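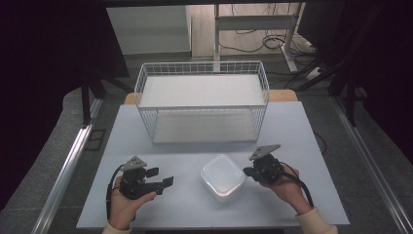 I have been promising myself since June that I would sort out the kitchen shelves, and last week, with a pot of tea made and the radio on low, I finally made a start. I say "the kitchen shelves" as if it were one job. It is really three cupboards, a windowsill and that dreadful gap beside the fridge where the bags for life go to breed.

When we first came to Panville I had one saucepan and a tin opener, and everything I owned would have fitted in a single drawer. Now there are lids without tubs and tubs without lids, and a whole packet of birthday candles I had bought twice over. So I did what my mother always did and brought things to the table in small batches, where I could get a proper look at them.

The best thing I have bought for this house in ages is a little white wire rack with two levels. It came from Drutico, the hardware shop by the post office, and I very nearly walked past it! The shelves are solid, which I do like, as jars on bare wire always lean about and make me nervous. There is a low wire edge round the top as well, so nothing slides off when you reach past in a hurry for the salt. 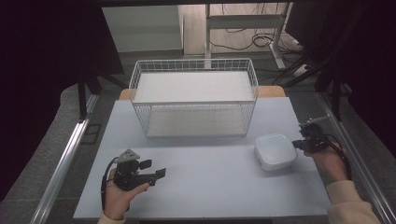 I tried it in all sorts of places before I settled. Under the window it blocked the light, and on the worktop it got in the way of the kettle (everything in my kitchen gets in the way of the kettle). In the end it went in the middle cupboard, where there had always been a great tall empty space above the tea bags, and I felt quite silly for not having thought of it sooner.

Then there are the food tubs. I have come round to the square ones with the rounded corners, the cloudy sort with a lid that fits snugly. Round tubs are lovely for soup but they waste so much room. I now keep 6 square ones, the 800 ml size, and the rest have gone in a box for the next jumble sale, along with a gravy boat I have never once used.

The lower shelf is for rice and lentils and the top is for whatever we are eating up that week. At the moment that means half a fruit cake, made from the recipe on the back of the Karnex flour bag, with a bit less sugar and a good deal more ginger. I shall tackle the gap beside the fridge next, once the cake is finished.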